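Call for participants: robot demonstration and tryout at the Lullow building, Birnport

Urnusora is looking for people to take part in a demonstration of our tabletop sorting work. Participants will watch a short program run in simulation, take a turn at steering the simulated arm, and tell us what was clear and what was not. You do not need any background in robots, programming, or engineering.

The demonstration is part of the Khurana project, which looks at how people with no training learn to direct a robot arm through a simple pick-up task. We have tested the controls on ourselves for most of the past year and we now know them too well to be useful judges. We need people who have never seen them before.

Who can take part

You can apply if you are 18 or older, can read and speak everyday English, and can use a mouse and keyboard or a handheld game controller for short stretches. Glasses and hearing aids are fine. The controls can be set up for left-handed or right-handed use.

Please do not apply if you have worked for Urnusora or if you have used the Khurana controls before. Experience with other robots or with video games is not a problem. There is a question about it on the form.

We have room for 40 participants. If more people apply, we will choose so that we have a mix of ages and a mix of people who do and do not play video games.

What you will do

A visit takes about 2 hours, including breaks. You will come in a group of up to 10.

1. Sign-in and consent form. A staff member goes over the form with the group and answers questions. You get a copy to keep.

2. Demonstration. The group watches the arm carry out the sorting program on a large screen. The operator stops it at several points, explains the step, and takes questions.

3. Practice. Each person sits at a station and learns to move the arm up, down, and sideways, and to open and close the gripper. There is no score for this part.

4. Pick-up task. You bring the gripper over the small orange-brown item at the edge of the round tray, lower it, and try to pick the item up. The pale box at the other side of the tray comes into the second part of the task, and your instruction sheet will say what to do with it. You may try as often as you like until the time is up.
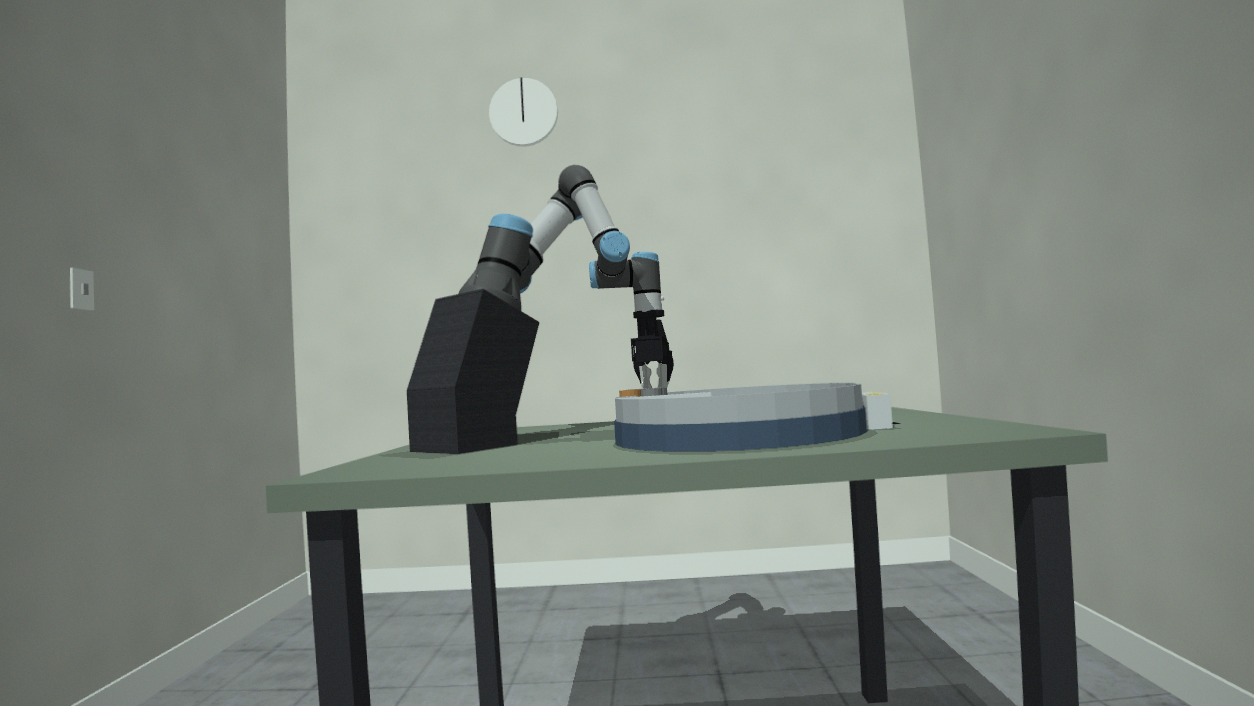

5. Questionnaire and group talk. You fill out a short questionnaire on your own. After that the group talks for a while with two of our staff. The talk is audio recorded. If you would prefer not to be recorded, you can skip it and still receive full payment.

We save the movements you make with the controls during steps 3 and 4, along with your questionnaire answers. These are stored under a participant number. Your name and contact details are kept in a separate file and deleted when the project closes.

Payment

Every participant receives a gift card at the end of the visit. The amount is given in the information sheet we send before you sign up for a session. You get the same amount whether or not you finish the pick-up task, and you will also get it if you decide to stop early. Bus fare and parking within Birnport are paid back on the spot if you bring the ticket or receipt.

Where and when

Sessions are held on the ground floor of the Lullow building in Birnport. The entrance is on the parking lot side. There is a ramp next to the steps, and the restroom on that floor is wheelchair accessible. The stations can be raised or lowered.

Morning, afternoon, and early evening sessions are available. You will be sent a list of open times once we have read your form. Children cannot come into the demonstration room, and we do not have child care on site. A friend or helper may come with you and watch.

Water, coffee, and tea are provided. Please eat beforehand if you are coming to an early evening session.

How to apply

Fill out the form at the Lullow front desk, or ask the desk to send you one. The form asks for your age group, which hand you prefer to use, how often you play video games, and whether you need anything changed at the station. Forms must reach us by 22 Apr 2025. We will answer everyone who applies, including those we cannot place.

If you are given a session and cannot make it, let the desk know as early as you can so the seat can go to someone on the waiting list. You can ask for another time once.

Taking part is voluntary. You can leave at any point and do not have to say why. If you want your data removed afterward, write to the Khurana project care of the Lullow front desk and include your participant number, which is printed on your copy of the consent form.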